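Trurkell Display Booth – Owner's Guide
Section 2: Wall Covering, Floor Panel and Care

2.1 Before you start
The booth has three walls, a square floor panel and aluminum corner posts. Fit the posts to the base first (see Section 1). Leave the front open until all three walls are covered.

2.2 Covering the walls
1. Wipe each wall with a dry cloth.
2. Start with the back wall. Line up the lowest course of bricks with the floor line.
3. Press the brick covering on from the center outward – do not stretch it.
4. Cover the side walls, matching the mortar lines at the corner posts.
5. Wait 60 minutes before putting anything against the walls.

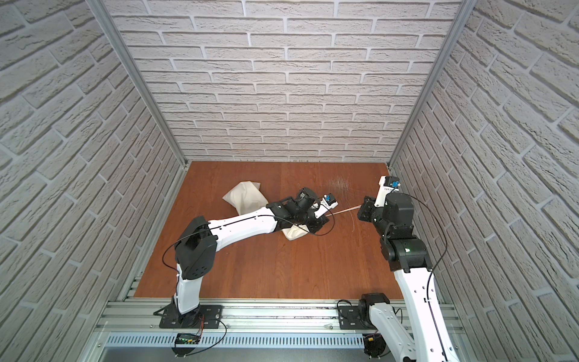 Note: The covering is sold in white only. For a replacement set, order part 341 and state the booth size.

2.3 Caring for the floor panel
1. Take cloth bags and other loose items off the floor before cleaning.
2. Brush out the line where the back wall meets the floor. Dust and small debris collect there.
3. Wipe along the grain with a barely damp cloth, then dry right away.
4. Check the area near the center of the panel for scratches. It usually gets the most wear.

CAUTION: Do not drag hard or sharp objects across the floor. Scratches in the surface cannot be polished out.
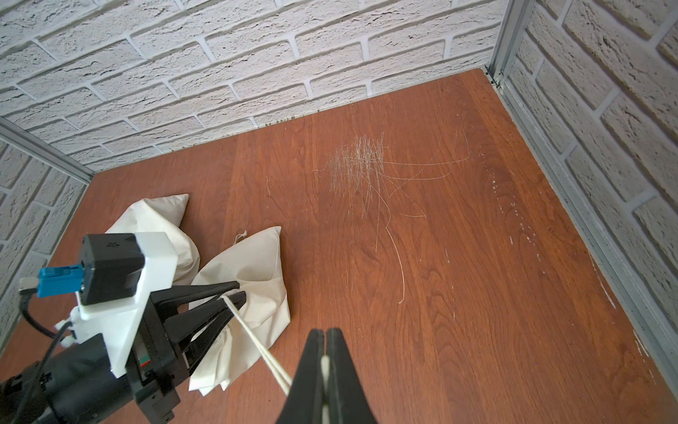

5. Check the strip of floor beside the metal edging for scuffs and chips. Light scuffs may come off with a soft eraser.
6. If the wear bothers you, lift the panel out and turn it a half turn. Chipped panels should be replaced – do not sand them.

Go over the corner post screws every 2 months and tighten any that have worked loose. Spare screws come in bags of 11.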